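## 4. What is left on the table

### 4.1 The clearing literature and its assumptions

Most published work on table clearing in small hospitality settings treats the table as if it were a tray. Items are present or they are absent, and a table is "cleared" when the count returns to zero. The Clilla protocol, which has become something of a default in this area, is the clearest case. It gives each item a class (crockery, bottle, wrapper, dish) and a weight, adds up the weights, and returns a single clutter score out of 100. Anything under a set threshold counts as ready for the next customer.

We are not convinced. The score is easy to calculate and easy to put in a table, and we suspect both of these have done more for its popularity than any demonstrated link with how people judge a table. In the original study the raters saw printed lists of items, never the tables themselves. A mug on a list is a mug. A mug sitting on a surface that reflects the sky, the trees and half the street furniture is a different sort of object to look at, and we wanted to know whether the score would survive outdoors.

### 4.2 Setting and materials

We collected 72 views of outdoor tables in use or recently in use, all of them in the courtyard seating at Fotedberg during July. Glass-topped tables made up 46 of these. The remainder had slatted or solid tops and are discussed in Section 5, where they behave much more as the protocol predicts.

Nothing was arranged for the study. Items were left as found, which meant that some tables held a single cup and others held the remains of a long afternoon. We made no attempt to work out who had left what, or how long it had been there. Earlier work by the Halás group does try to recover this, inferring dwell time from the state of the leftovers, and we regard those estimates as little better than guesswork. A crumpled wrapper looks much the same after five minutes as it does after an hour.

Two coders scored every view separately, first with the Clilla classes and then with a simple question: would you sit down here without asking for it to be wiped? The second question is crude. It does at least have the merit of being one that customers ask themselves.

### 4.3 Glass tops

Figure 3 is typical of the glass-topped set and is worth dwelling on because it is so ordinary. By the protocol's reckoning it is a lightly loaded table. The mug is one item, the clear bottle is another, and the wrapper attracts the lowest weight available. Both coders placed it under the threshold.

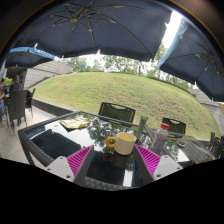

**Figure 3.** Glass-topped outdoor table with a cream mug, a red-capped clear plastic bottle and a flattened gold-coloured wrapper. Note the reflections of umbrella and foliage in the surface.

Neither coder, however, would have sat down at it without asking for a wipe. When asked to give grounds, both went to the surface before they got to the items. The tree and the dark umbrella are doubled in the glass, and against that background it is hard to say at a glance what is lying on the table and what is merely hanging over it. The mug has its own dim reflection directly beneath it. One coder initially logged the ring-shaped reflection of the handle as a separate mark, possibly a coffee stain, and corrected the entry on a second pass. We left both entries in the record, on the view that a person choosing a seat gets only the first pass.

The small pale spot near the wrapper is a harder case. It may be residue, or a chip, or a bit of glare, and we do not think the question can be settled from the view alone. The protocol has no class for it and so gives it no weight at all. Both coders mentioned it unprompted.

There is also the matter of the small round glass dish to the right. It has dark contents and may be an ashtray. Under Clilla a dish is a dish, and would be cleared with the crockery. If it is an ashtray it arguably belongs to the table and ought to be emptied and put back. The protocol's authors would presumably answer that this is a question for house rules. Perhaps so, but a measure that cannot tell fixtures from leftovers is being asked to carry a good deal of weight in the staffing claims that have been built on it.

### 4.4 Does reflection explain the gap?

It would be convenient to say yes. The disagreement between score and judgement was concentrated in the glass-topped views, and the coders' remarks point the same way. We would urge some restraint, for the following reasons.

First, glass tops were not spread evenly through the courtyard. They sat mostly at the sunnier end, and we cannot separate the effect of the surface from the effect of the light. Second, the coders knew by the second question what they had answered to the first, and may have been looking for something to complain about. Third, our own enthusiasm for the reflection account grew as the coding went on, and nearly 100 separate remarks were sorted by people who had already formed a favourite theory - hardly ideal conditions for a fair test.

The alternative offered by Pruner is to drop the items altogether and score only the proportion of bare surface. We tried it. It performs no better on glass, and it produces the odd result that a flattened wrapper, lying open, counts for more than a mug that happens to have a small base. Anyone who has carried dishes for a living would find that ranking strange. A wrapper goes into a pocket or a bin on the way past, while a mug needs a free hand and a trip to the kitchen.

What we can say is narrower. On glass-topped tables outdoors, a low clutter score did not mean that our coders regarded the table as clean, and the difference was not removed by counting more carefully. Whether customers would agree with them is untested. We also have no evidence that removing the mug, the bottle and the wrapper would have changed either coder's mind about the table in Figure 3, and we would treat any claim that it must have done so with the same suspicion we have applied to the score itself. Section 5 turns to the slatted and solid tops, where crumbs become the main problem.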